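Print this page | E-mail this page

Govomeck Two-Arm Bench Cell
Set-Up Guide for Shared Workshops
Section 4: Cable Dressing, Alignment and First Exercise
Revised Oct 11, 2019

This section applies to cells assembled from the Govomeck parts list and installed at the Flutholm workshop or in a member's home. Section 3 (Frame, Rail and Wall Panels) must be complete before any step in this section is attempted. Members building the single-arm version should go to Section 6.

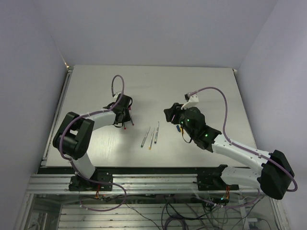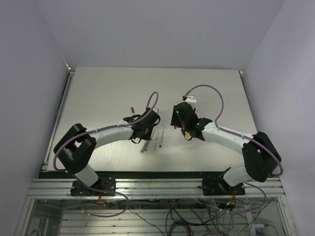
Both arms over the tabletop, with markers set out between and beneath the grippers.

4.1 Before You Begin

The following items are required:

— one set of hex keys, metric
— small cable ties, one bag
— a steel rule or tape measure
— a soft cloth and mild cleaner for the tabletop
— markers for the exercise in 4.5, in colors that are easy to tell apart
— the cell log sheet (form 705)

CAUTION: Disconnect both arm supplies at the wall before working on any cable or fastener. Switching off at the controller is not sufficient.

CAUTION: An arm that loses power may drop. Support the forearm by hand before disconnecting the supply, and lower it to the tabletop gently.

4.2 Checking the Mounts

1. Confirm that each base is seated flat against the front rail. There should be no visible gap between the mount and the rail.

2. Tighten the mounting fasteners in stages, alternating from one side to the other. Do not tighten any fastener fully until all have been started by hand.

3. Hold the arm near the base and attempt to rock it. If movement can be felt, loosen the fasteners, reseat the mount and repeat step 2.

4. Measure the distance between the two bases and enter it on the log sheet. The figure is needed again in Section 5, and it must be taken after final tightening.

NOTE: Members using the Garkow rail in place of the standard rail must use the longer fasteners supplied with it. The standard fasteners will start in the thread but will not hold under load.

4.3 Dressing the Arm Cables

The arm cable must be long enough to allow the wrist to turn through its full travel and short enough to stay clear of the work. Most faults reported during the first month of use have been traced to cables tied too tightly at the wrist.

1. Attach the cable at the wrist connector. Press until the connector is fully home.

2. Form a generous arch above the gripper. With the gripper pointing straight down, the arch must stand clear of the forearm.

3. Lay the cable along the forearm and secure it with small ties. Leave each tie loose enough that the cable can slide beneath it.

4. Carry the cable around the outside of the elbow. Do not pass it through any gap between moving parts.

5. Leave a loop below the base and tie it so that it cannot swing into the walkway.

6. Move the arm by hand, slowly, through its full range. Watch the cable at the wrist and at the elbow. If it becomes taut at any point, return to step 2 and allow more slack.

7. Repeat for the second arm.

CAUTION: Trim all tie ends flush. A cut tie leaves a sharp edge that will mark the cable jacket and may scratch the hand.

4.4 Power-Up and Homing

1. Clear the tabletop completely. Tools, ties and cloths are to be returned to the cart.

2. Reconnect both supplies and switch on the controller. Wait 13 seconds before sending any command.

3. Check the indicator lights against the table in Appendix B. If any light differs from the table, switch off and consult the fault list before continuing.

4. Home the left arm. When it has stopped, home the right arm. The arms must not be homed together during set-up — the software does not check for contact between them until Section 5 has been completed.

5. Set the speed limit to 63 on the controller scale. This limit stays in place until the cell has been signed off.

NOTE: If the controller reports code 1269, the homing order was reversed. Switch off, wait, and begin again from step 2.

4.5 First Exercise: Marker Pick

The marker pick confirms that both grippers can reach the shared area and close on a narrow object without marking the tabletop. It is carried out at low speed with one member at the stop button at all times.

1. Wipe the tabletop and allow it to dry.

2. Place the markers flat in the shared area, spread so that the fingers can pass between them.

3. Bring the left gripper over the first marker with the hand controls. Lower it in small steps. Stop as soon as the fingertips are level with the barrel.

4. Close the gripper. Raise it a hand's width, hold briefly and set the marker down in the same place.

5. Return the left arm to its rest position, then repeat with the right arm.

6. Record each attempt on the log sheet, including those that failed. Do not adjust the grip force between attempts.

CAUTION: Keep hands outside the walls while either arm is powered. To reposition a marker, press stop first.

If the gripper closes above the marker, the height setting is incorrect; refer to the Grabowska height procedure in Section 5.3. If a marker rolls away on contact, the fingers are not closing evenly and the gripper must be removed and checked on the bench.

4.6 Sign-Off

Completed log sheets are placed in the folder beside the controller. The speed limit may be raised only after the sheet has been countersigned by a second trained member. Cells not signed off by the end of January will be powered down until set-up has been repeated from Section 3.

Continue to Section 5: Shared Area Limits and Height Setting.

Print this page | E-mail this page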